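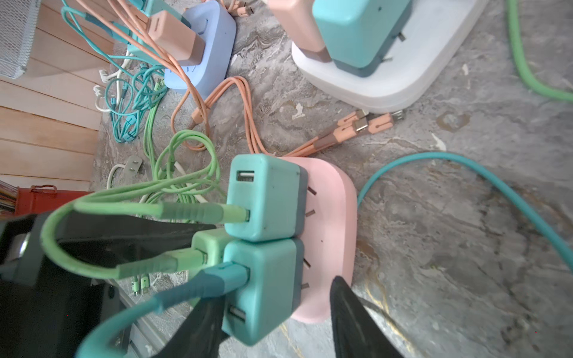

Wondimu Ejigu

Section 4: Teaching Stalerik to leave the cables alone

By now you've got the arm talking to the laptop and you've done the homing routine from Section 3. If you haven't, go back and do that first, I'll wait. Everything from here on assumes the wrist camera is streaming and Saber (the perception half of the software) can see it.

I picked cable tidying for this chapter partly out of spite. Blocks and cups are lovely for a first demo, but a floor with power strips, chargers and heaps of cable on it will find every lazy setting in your planner within minutes. Get through this and the rest of the guide will feel like a holiday!

CAUTION: Switch the strips off at the wall before you start and leave them off for the whole section. Keep a hand near the stop button whenever the arm is live.

4.1 Start the perception node

1. Open a terminal and start Saber with the wrist profile. The profile is called wrist_close. There's another one called wrist_far and I have loaded it by mistake more times than I'd like to admit.

2. Wait for the line that says "stream ok". On my old laptop it takes ages, on Jae-in's it's there before you've let go of the Enter key.

3. Open the mask viewer. You should get your camera view with coloured patches laid over it, one patch per thing Saber thinks it has found.

4. Look at the bottom of the view. Your own gripper fingers will be in there, and on a low approach they can fill a whole corner. Tick "Ignore self" and draw round each finger. Do them separately. If you draw one big shape round the pair, you throw away the gap between them, and the gap is the bit you need when you're lining up on a plug.

NOTE: The self mask is saved for one finger opening only. Open the gripper wide, save, close it, save again, and Saber fills in the positions between. Skip the second save and you'll get a ghost finger that the planner swerves to avoid (very funny the first time).

4.2 Sort out the colours

My floor is a grey marble pattern, and the veins in it used to come up as thin cables. Dozens of them! Henok Gidey fixed most of this in the October release with the floor sampler, so please use it.

1. Move the arm to a bare patch of floor and press "Sample floor". Do this in two or three places if your floor is patterned.

2. Drag the floor slider up until the false cables disappear, then back it off a touch.

3. Go to the colour groups and check what's been lumped together. Saber groups by colour before it looks at shape, so a turquoise charger with a teal cable coming out of it is very likely to arrive as one long, strange object. A light green cable going into that same charger is usually fine.

4. Where a charger and its cable have been merged, click the charger and choose "Split at connector". It will guess where the connector is. Check the guess, as it likes to put the line halfway along the cable if there's a bend.

5. Do the same where two chargers sit one above the other in the same strip. I split mine by hand and then saved them as a pair, so that the planner knows that tugging one may shift its neighbour.

Something pushed in between two chargers is the hard case. I've got a pale green plug end wedged beside mine and Saber was quite sure it was part of the upper one. I gave it its own label, marked it "do not grasp", and moved on with my life.

4.3 Set the grasp limits

The planner is called Wornitau and it's a cautious old thing out of the box, which I've come to appreciate. These are the settings I change.

1. Set the point limit to 3,000. This is how many depth points Wornitau looks at around each target. Lower is quicker, but at 2,000 I found it losing the thinner cables where they crossed.

2. Set approach speed to 11 per cent. Yes, it's slow. Put the kettle on.

3. Set grasp confidence to 80. Anything scoring under that gets skipped and put on the "ask me" list.

4. Turn on "Loop check". With this on, Wornitau follows a cable both ways from the grasp point and refuses to move if it passes in front of a finger. I had it off for a week and kept hooking things that weren't the target, mostly because a cable looping across the foreground looks harmless until the arm goes up.

CAUTION: Loop check only knows about cable it can see. In a proper tangle it will lose the trail, and then it reports "clear" when it should say "no idea". Gemechu Tesfamariam has a fix half written. Until it's in, draw a keep-out box round each pile and let the arm work on the strips and the loose bits in the open.

4.4 Dry run

1. Choose one easy target. A multi-head charging cable lying on its own is ideal, as the splayed ends give Saber plenty to hold on to. Grasp behind the heads, never on them.

2. Press "Plan only". You'll see the path drawn as a dotted line over the camera view.

3. Check that the line stays well clear of furniture, baskets and anything stacked. Wornitau treats a pile of magazines as one solid block, and I wouldn't want to be the one testing that.

4. If you're happy, press "Step" and keep pressing. Each press moves the arm one short hop and stops.

5. When you've stepped through the lot without a warning, press "Home", then "Save session".

NOTE: If the path goes out sideways and comes back for no clear reason, you've probably got a leftover self mask from 4.1. Delete both and draw them again.

If the viewer freezes while you're stepping, the arm will finish its current hop and hold. Leave it there, restart Saber only, and pick "Resume" when it asks. Restarting Wornitau as well means homing again from Section 3. Willy Van Leeuwen keeps a list of known freezes on the Clisen help page, so have a look there before you write to me (I'm slow on Wednesdays).

Next up is Section 5, where we turn off stepping and let it pick its own targets.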